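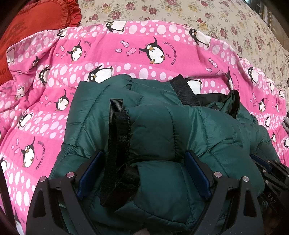 Devendra Chaudhary wrote to ask whether the Vachon is warm enough to wear on its own in December, or whether it needs a shell over it. On a dry, still day it is fine alone over a long-sleeved shirt. In wind or wet snow, put a shell on top. The quilting lines are sewn straight through, and wind finds them.

Vachon Quilted Jacket, Dark Green
Pre-worn, from the Brisema hire stock
Price: 70
In stock: 2

The Vachon is a puffy jacket in dark green nylon with horizontal baffles and black webbing straps. It is a mid-weight jacket for camp, dog walks, standing at the side of a field and the cold end of fall. We hired this model out for two winters and are now selling the last of them.

Details
Outer: nylon, deep teal-green
Quilting: horizontal stitched baffles
Fill: synthetic
Straps: black woven webbing
Lining: nylon
Fit: regular, with room for a sweater
Weight: 19 ounces in medium
Sizes left: medium, large

Condition
Every jacket in this sale has been worn. We grade them A, B or C, and both remaining Vachons are grade B. That means the zipper runs, the seams hold and the fill is still even, but there are small signs of use. Expect some light fraying along the edges of the webbing and creases in the nylon. Most of the creases come out after a wash and a tumble. We do not sell anything with an open seam or a patched hole as grade B.

If the fraying on the webbing bothers you, trim the loose threads with small scissors. Don't pull them. Please don't hold a lighter near the straps to seal them while they are attached to the jacket. The nylon beside them melts very easily.

Fit
The Vachon runs a little short in the body and true to size in the arms. People who are tall or long in the back usually go up one size. The large will fit over a fleece and still zip without pulling. The medium will take a thin sweater. Both are unisex.

Measure a jacket you already like, laid flat and zipped, from armpit to armpit, and compare:
Medium: 21 inches
Large: 23 inches

Washing
Close the zipper and turn the jacket inside out. Wash it by itself on a gentle cold cycle with a small amount of liquid detergent. No fabric softener. Tuck the straps inside before it goes in so they don't wrap around anything.

Tumble dry on low. The outside will feel dry well before the fill does, so squeeze a few baffles between your fingers before you put it away. If they feel flat or clumped, shake the jacket by the shoulders and give it another short run.

Do not iron or dry clean.

Storing it
Hang it up or leave it folded loosely on a shelf. It can be packed tight for a trip, but take it out when you get there. Jackets left squashed in a bag all summer come out thin, and a synthetic fill does not always recover. A few hours on a hanger is enough to bring it back after a weekend in a backpack.

Repairs
Small snags can be covered with nylon repair tape. Clean the spot, let it dry, round off the corners of the tape and press it down hard. For a stuck zipper, run a plain candle along the teeth. We replace zippers for hire stock customers at cost, and the counter at Pleton can usually do it within the week.

Shipping and returns
Orders placed before 2 in the afternoon go out the same day. You can also collect from Pleton. Choose "pick up" at checkout and wait for the text before you set out.

Returns are accepted within 19 days if the jacket has not been washed or worn outdoors. Trying it on at home is fine. Leave the paper tag on the zipper pull until you have decided.

Also in the sale
Vevden fleece, gray, sizes small to large
Vevden shell, black, large only
Brisema stuff sack

Sale items are removed from the site when they sell, and the Vachon will not be restocked.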